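Alteo 2 freezes at "Building light cache" on a bigger scene

Posted in: Rendering and Export

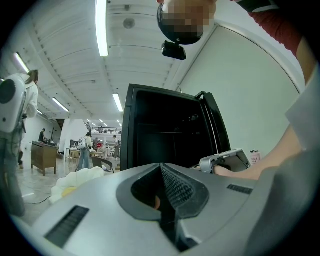
Grey casing with the V-shaped mesh recess, cabinet behind it with the door open

senyo_amissah
Hello all. I have a scene of a small server room, made in Kalimeck and exported to Alteo for the final render. Until last week it rendered without problem. Now it stops at "Building light cache", always at 61 percent, and the program does not respond any more. No error message, nothing in the log after that line. The scene file is 3696 MB, so it is large, but I have rendered larger ones. I already tried to delete the preferences and to reinstall. Does somebody know what I can try next?
Senyo

mottram_fan
Same percentage every time means one object is choking it. Hide half the scene, render, then hide the other half. Boring, but it works.

Polyhedral
I wouldn't start there. The new version turned on displacement by default for anything imported from Kalimeck. Go to Scene > Import Defaults and untick it, then try again. My memory use went through the roof until I did that.

mottram_fan
It's only on by default for new imports, not for scenes you already had. He says this one rendered before.

Polyhedral
Not if he reinstalled. The reinstall resets it and the linked files get read again on opening.

senyo_amissah
Thank you both. The files are linked, yes. I unticked displacement and now it goes to 86 percent, then it freezes again. So Polyhedral is right in part, I think. This evening I will hide the objects by halves.

sokgate_user
Which plugins are loaded? The Sokgate instancer had a bug with nested groups and the light cache. Turn it off in the plugin manager and restart Alteo — a restart is needed, the tick box alone does nothing.

senyo_amissah
I have found it. It was one group of cable trays, nested inside another group with the same name. After I ungrouped it the render finished in up to two hours, with the Sokgate plugin still on. I prefer to keep the plugin because I use it for the cables.

sokgate_user
That's the bug I meant. It will come back with the next nested group.

mottram_fan
So, halves :)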